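Right, I have finally given up my allotment and I have feelings about it, so this is going to be a long one. Sorry in advance.

I got plot 49 at Clurkent Lane after being on the waiting list for 7 years. SEVEN. By the time the letter came I'd forgotten I'd ever applied and thought it was a parking fine.

First year I grew nettles, mostly. Also one courgette that got away from me over a bank holiday and ended up the size of a draught excluder. We ate it for a week. Courgette cake is fine, by the way, people who say it's delicious have been at it too long. 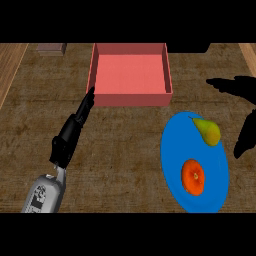 Second year I got serious and bought proper seed. Yalçınkaya peppers, the long curly ones, which my neighbour two plots down swore by. Sowed them in February on the bedroom windowsill, turned them every morning, talked to them a bit. Got a decent crop by September and felt like a genius for a whole month.

Then blight. If you've never had blight, you go home on a warm damp evening with lovely green tomatoes and come back to brown mush. I lost every plant bar one, a scraggy Laradetti I'd stuck behind the shed and never watered. It gave me four tomatoes and they were the best I've ever eaten, I'm still cross about it.

The shed, while I'm here. The chap before me left it full of jam jars and a deckchair with no seat. I meant to clear it out every single winter. I've handed it over with the jam jars still in. And the deckchair. Whoever you are, I'm sorry, the jars are quite good ones.
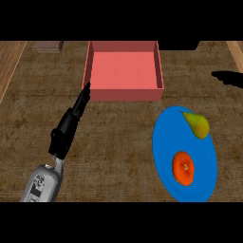 Someone asked what it costs. The rent was cheap as anything, it's the rest that gets you. I once sat down in December with the receipts and got to over 850 quid on netting, compost, a water butt, another water butt (don't ask) and slug stuff that the slugs seemed to enjoy.

So why stop? My knees, partly. But we've moved out to Undent and it's two buses each way now, and you can't water beans by bus in July. I tried. I carried a tray of leeks on the top deck and a small boy asked if they were grass.

I'll miss the robin, and a flask of tea at six in the morning before anyone else was up. I won't miss the couch grass one bit.

Anyway we've got a tiny yard at the new place, gets sun till about two. I've put in some mint and a blueberry in a pot. If anyone's got tips for growing beans up a drainpipe I'm all ears.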